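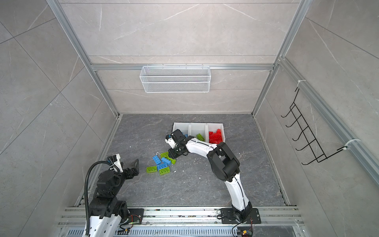
Célula de dois braços durante a tarefa de separação de blocos por cor (ponto 3 da ata).

ATA DA REUNIÃO DO GRUPO DE BOAS PRÁTICAS EM CÉLULAS ROBÓTICAS DE BANCADA

Data: 28 de outubro de 2020
Local: sala de reuniões da Uvach, com participação remota
Entidades representadas: Uvach (presidência), Prenard, Thammasiri
Secretariado: Prenard

Ordem de trabalhos
1. Aprovação da ata anterior
2. Estado do guia interno de operação
3. Tarefa de separação de blocos: regras de preparação e de paragem
4. Cablagem e fixações
5. Registo de incidentes
6. Outros assuntos

1. Aprovação da ata anterior

A ata foi aprovada com uma correção pedida pela Thammasiri: no ponto relativo às velocidades, onde se lia "limite recomendado" passa a ler-se "limite obrigatório em modo de ensino". O secretariado volta a distribuir o texto corrigido.

2. Estado do guia interno de operação

A Prenard apresentou a segunda versão do guia Osus. Os capítulos de arranque e de paragem estão fechados. O capítulo sobre células com dois braços continua em aberto, por falta de acordo quanto à zona partilhada.

A Uvach entende que cada braço deve ter uma metade do chão atribuída e que só um deles pode estar, em cada momento, na faixa central. A Thammasiri considera a regra demasiado restritiva para tarefas em que os blocos ficam espalhados entre os dois braços, como acontece na célula da fotografia. Propôs que a faixa central possa ser ocupada pelos dois, desde que as pinças mantenham entre si a distância mínima definida na configuração e que a velocidade seja reduzida.

Depois de discussão, ficou acordado escrever a regra nos seguintes termos: em funcionamento automático, ocupação alternada da faixa central; em teleoperação, ocupação simultânea permitida a velocidade reduzida e com um operador por braço. A Prenard redige. A Thammasiri pediu que ficasse em ata a sua reserva quanto ao funcionamento automático, que quer rever depois de haver mais horas de utilização.

3. Tarefa de separação de blocos: regras de preparação e de paragem

Foi revista a folha de tarefa. Os blocos são separados por cor para um tabuleiro branco de três compartimentos, colocado ao fundo: vermelhos no da direita, verdes no do meio, azuis no da esquerda. A folha não dizia a partir de que lado se contam os compartimentos. Passa a dizer "visto da frente da célula, do lado das bases dos braços".

Discutiu-se o que deve estar dentro da célula quando a tarefa começa. Ficou decidido:

– O chão é limpo antes de cada série. Restos de abraçadeiras, pontas de fio e partículas soltas são retirados à mão, com os braços desligados. A Uvach chamou a atenção para o laço de fio branco e para os pequenos detritos claros que se veem junto dos blocos na fotografia e pediu que a limpeza passe a ser uma linha própria da lista de verificação, com rubrica.
– Os acessórios de outras tarefas, como o cesto de rede e o suporte de ganchos, podem ficar montados nas paredes se estiverem fora do percurso dos braços. A verificação do percurso faz-se em modo lento, uma vez por cada alteração de montagem.
– O tabuleiro tem posição marcada. Se for deslocado durante a série, a série é interrompida e o episódio é anotado.

Quanto às paragens, a Prenard propôs que um bloco caído fora do tabuleiro não obrigue a parar. Aceite, com um limite de 5 quedas por série. Acima disso, o operador para e verifica a abertura da pinça. Um bloco preso entre a pinça e a parede do compartimento obriga sempre a paragem, e a remoção só se faz depois de cortada a alimentação dos dois braços, mesmo que apenas um esteja envolvido.

A Thammasiri perguntou se um bloco colocado no compartimento errado deve ser corrigido pelo operador. Decidiu-se que não: a correção à mão falseia o registo. O erro fica anotado e o bloco permanece onde está até ao fim da série.

4. Cablagem e fixações

O suporte de ganchos da parede direita está preso ao perfil vertical com duas abraçadeiras brancas. A Uvach considera a solução aceitável para uma montagem provisória, mas não para uma célula em uso regular. A Prenard discordou em parte e lembrou que as abraçadeiras se substituem depressa quando se muda de tarefa. Ficou a seguinte redação: abraçadeiras admitidas para acessórios leves, com inspeção semanal; parafuso e porca de perfil para tudo o que receba força do braço.

O feixe de fios vermelhos e pretos que desce da placa de montagem do braço direito até um pequeno conector na parte da frente deve ser recolhido na calha. A Uvach trata desta alteração no prazo de 7 dias e confirma por escrito.

Sobre os cabos ao longo dos braços, o guia passa a pedir uma volta completa das juntas em modo lento depois de qualquer intervenção, com atenção a cabos esticados ou a roçar. A manga corrugada do braço esquerdo fica incluída nesta verificação.

5. Registo de incidentes

Foram comunicados cinco incidentes desde a reunião anterior, todos sem danos pessoais. Dois dizem respeito a contacto ligeiro entre pinça e tabuleiro, e os restantes a perda de imagem da câmara do punho. A Thammasiri pediu que a perda de imagem conte como motivo de paragem. Aprovado.

O modelo de registo passa a ter um campo para indicar qual dos braços estava em movimento. A Prenard estima que o preenchimento demore uns 2 minutos.

6. Outros assuntos

A Uvach informou que a formação de novos operadores recomeça em dezembro, em grupos pequenos. O material de apoio usará a versão do guia que estiver aprovada nessa altura.

Ficou por tratar a questão da rotulagem das bases dos braços, que transita para a próxima reunião.

Ações
Prenard – redigir a regra da faixa central e atualizar a folha de tarefa
Prenard – alterar o modelo de registo de incidentes
Uvach – recolher os fios do braço direito na calha
Uvach – rever a lista de verificação, com a linha de limpeza
Thammasiri – propor texto para a perda de imagem da câmara

Próxima reunião: dezembro, em data a confirmar pelo secretariado.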